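Matte dark gray serving bowl leaves marks on wooden table - cleaning and protection

Posted in Kitchen and Table Care
Asked by Paula Nedelcu, 19 Jul 2022
Viewed 818 times

I have a large, shallow serving bowl in dark gray with a matte outer wall. It lives on a light wooden table and gets moved several times a day. There are two separate problems.

First, the outside of the bowl collects thin silvery lines wherever a fork or spoon touches it. They do not come off with dish soap and a sponge. A fingernail passes over them without catching.

Second, the table has started to show faint gray arcs where the bowl is turned in place. The table was finished with oil by the previous owner. I do not know which oil. The arcs are visible only at a low angle, with light coming from the far side of the room.

The bowl was sold under the name Gudlow and had no care leaflet. The underside has an unglazed ring. I would like to keep using the bowl on this table without a cloth under it, if possible. I have already tried baking soda paste on one line on the bowl. It faded but left a slightly shinier patch, so I stopped.

What removes the lines without changing the matte surface, and what should go between the bowl and the table?

Johannes Steyn
Accepted, 71 votes

The lines are almost certainly metal transfer. Cutlery steel is softer than many glazes, and a matte glaze is rough enough at small scale to scrape a little metal off. If your fingernail does not catch, the glaze itself is probably intact.

For removal, use a cleaner containing oxalic acid, in the soft cream form if you can get it. Powder is acceptable if mixed to a thin paste.

Wet the bowl first. Apply the paste with a damp cotton cloth and leave it for one minute. Wipe with light pressure along the line, then rinse thoroughly with warm water. Wear gloves, and do not combine it with bleach or any other product. Two short passes are better than one long one. Wash with dish soap afterward before putting food in the bowl.

The shiny patch from baking soda is burnishing. It may even out with use, but I know of no reliable way to restore the original texture at home.

For the table, the unglazed ring is the cause. Fired clay is abrasive. Turn the bowl upside down on a folded towel and go over the ring with 400 grit wet-and-dry paper, kept wet, using small circles. Follow with 800 grit. Rinse off the slurry outdoors or into a bucket - not down the sink. Check the ring by dragging it over a scrap of soft wood before it goes back on the table.

After that, fit small felt or clear silicone pads. Felt slides better, but it holds water and has to come off before washing. Silicone stays on through washing but grips, so the bowl must be lifted and not turned.

The arcs in an oiled top can usually be reduced with a gray non-woven pad, worked along the grain, and then a thin coat of hardwax oil. Test under the edge of the table first. I used the Drornivel one on a similar top and it matched well enough in satin. Lay rags flat outdoors to dry, as oily rags can self-heat.

Marius Surdu
3 votes

just use a placemat. had the same thing with a Gretitz bowl and gave up after a month

Ionuț Cârstea
12 votes

Agree with Johannes on the ring, with two additions.

Some bowls sold as matte stoneware are coated metal or a resin composite. Oxalic acid cleaner can discolor either one. Tap the rim with a knuckle. Ceramic rings, composite gives a short dull sound. The unglazed ring suggests ceramic in your case, but check before you put acid on it.

Also look at where the forks are left. Mine used to lie on the table right beside the bowl and got pushed against the wall of it every time somebody reached across. Moving them a hand's width away stopped most new lines. Wooden servers inside the bowl took care of the rest.

For the pads, clean the ring with rubbing alcohol and let it dry for an hour before sticking anything on. Pads applied to a damp ring come off within days. I replace mine every November.

Comment from Paula Nedelcu: It rings when tapped. Cleaner worked on the two lines I tested. I have ordered the paper for the base. The bowl on the table, with the fork at the left:

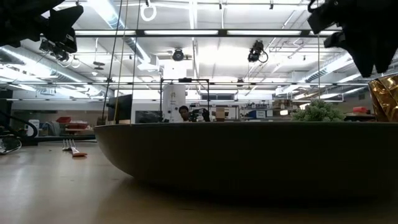
Can felt pads stay on the bowl in the dishwasher?

Take them off first. Felt soaks up water and detergent, the adhesive softens in the heat, and loose pads can end up in the filter.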